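Capítulo 4
Normas y buenas prácticas en puestos de manipulación con dos brazos

4.1 Objeto y alcance

El capítulo trata los requisitos mínimos de un puesto de sobremesa en el que uno o dos brazos manipulan envases, recipientes y utensilios ligeros. Quedan fuera las celdas valladas, que se estudian en el capítulo siguiente. La terminología sigue el manual interno de Moges, revisado por Bent Hallgrímsson en marzo.

Se entiende por zona de agarre la superficie que los dedos de la pinza pueden alcanzar sin reorientar la muñeca. Todo objeto presente en ella debe figurar en la hoja de puesto, incluidos los que no intervienen en la tarea.
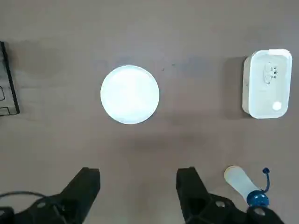
Figura 4.1. Pinza abierta sobre la mesa, con un recipiente blanco rectangular y un disco blanco.

4.2 Disposición del puesto

La hoja de puesto recoge la posición de las bases, el recorrido de los cables y la posición de reposo de cada brazo. En la plantilla Dundside, el brazo inactivo se declara por separado y su reposo se fija fuera del volumen de trabajo del otro. La separación mínima entre ambos volúmenes es de 35 cm.
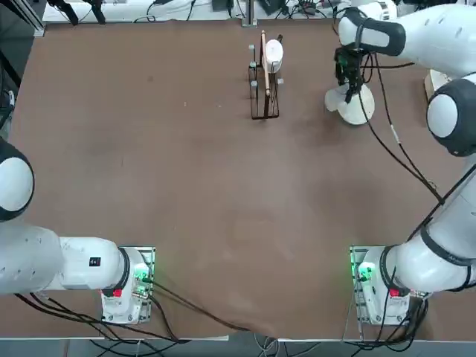 Los cables de alimentación y señal se inspeccionan al inicio de cada turno. Un cable que cruce el volumen barrido por una articulación se considera no conforme, aunque el programa vigente no lo alcance. Los mandos de parada deben poder accionarse sin pasar la mano por encima de la mesa. La comprobación se repite tras casi 30 horas de servicio acumulado y queda anotada con la firma del operador.

4.3 Manipulación de envases deformables

Un frasco de plástico flexible cede bajo la pinza y puede expulsar producto antes de lo previsto. La fuerza de cierre se ajusta con el envase lleno y se verifica de nuevo a media carga. Se exigen dos ensayos consecutivos sin deslizamiento.

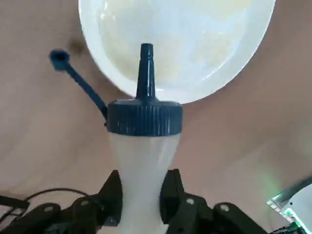

Fotografía: Archivo técnico Zinico.

El tapón sujeto por una tira se trata como parte del envase a efectos de colisión: su longitud se suma al radio de la envolvente. La norma de taller Homivlow añade que la boquilla no debe tocar el contenido del recipiente de destino. Si hay contacto, el envase se retira y se registra la incidencia con el código correspondiente del anexo B.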